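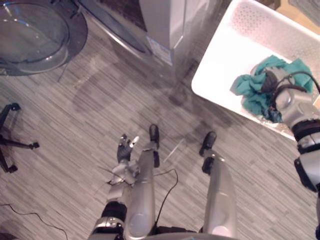 Billivdale Textile Care Club

Laundry Corner - Photo Gallery

The club uses the floor area beside the tall shelves for sorting, folding and putting away table linens and cleaning cloths. Most of the work goes on at ground level, with baskets set down wherever there is space. The picture at the top shows a teal cloth and a white plastic basket on the gray floor. The notes that go with this page cover the basket, the cloth, the floor and the way the corner is run.

The basket
White plastic, with a rounded rim and rows of small holes in the side walls. The inside bottom is smooth, so fabric slides out without catching. We tried wire baskets before this and they pulled threads on anything with a loose weave. Baskets of this kind are wiped out with a damp rag at the end of each session and stacked upside down under the window.

The cloth
Teal, bunched up in the basket, with part of it hanging over the inner wall. Cloths come to the corner in this state most of the time. They get shaken out once, laid flat and folded in half twice, then in thirds if they are going on the narrow shelf. Corners are matched before the first fold. A cloth that will not lie flat goes to the ironing pile.

The floor
Gray with a wood look, and easy to sweep. It was put down in August by Irkeo, a local fitter, and replaced a carpet that held on to lint. Please do not drag full baskets across it - lift them by the rim on both sides. Shoes are fine as long as they are clean.

Colors
Teal is for kitchen and table use. White is for the bathrooms, and yellow is for dusting. Orange cloths belong to the Fang Room and should be returned there even if they turn up in our baskets. Cloths with stains that did not come out are cut into rags and kept in the bin by the sink.

Sorting
Small pieces first, then towels, then tablecloths. Tablecloths are easier with two people, one at each end. Napkins are stacked in sets and tied with cotton tape. Anything with a hole bigger than a fingertip goes to the mending drawer with a safety pin next to the damage.

Supplies
Laundry soap is Dinano unscented, bought in large tubs. The measuring scoop stays in the tub. The club put 2,700 pieces through the corner last year, against 2,000 the year before, and most of the increase was napkins from the summer suppers. We are short of cotton tape and would be glad of any spare rolls.

Borrowing
Table linens can be borrowed for events in the hall. The limit is 100 napkins per event. Write the event name and the return date in the blue notebook. Return everything unfolded if it has been used, so that it gets washed with the rest. Baskets can go out with the linens but have to come back with them.

Page put together by Chun-yin Hsieh, Dec 20, 2018. Corrections can be left in the club mailbox by the side door.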